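Home | Issues | Authors | Submit
14 comments | 300 shares

3.2 Building the second pair

We put the first pair of grippers together on my kitchen counter in November, and I'll admit we rushed it. The fingers were printed at the Sildale workshop, where Bindu Pisharody had talked the night crew into letting us hog a printer, and the side linkages went through three rounds of filing before they stopped binding. For the second pair we slowed down. Faisal Jafri redrew the finger base so it was wider and blockier, I moved the buttons out to the sides of the faceplate where my thumbs wanted them, and we kept the long teardrop opening in each finger – it saves plastic and gives the finger a little bend.

Laundry was our test task from the start. Knits are harder than denim for us, as a ribbed hem will fold under the fingertip on the way in and you end up with two layers when you wanted one. Figure 4 has both tools out with a maroon knit on the flowered cloth, and you can see how much of your own view the faceplate takes up.

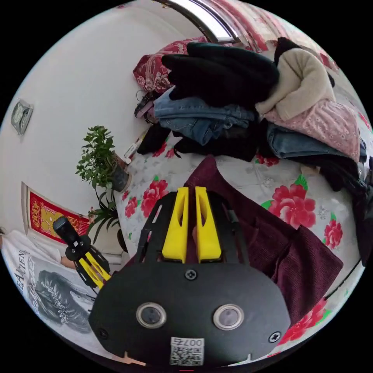 Figure 4. The grippers at work on clothes, from the tool's own camera.

Do you need a motor in each finger to build a pair like this? A hand-driven linkage is enough for recording, and we only add motors on the arm side.

We logged 1,421 grasps with the new fingers. Humaira Jatoi went through them by hand, and the double-layer grabs are sorted out in Section 3.3.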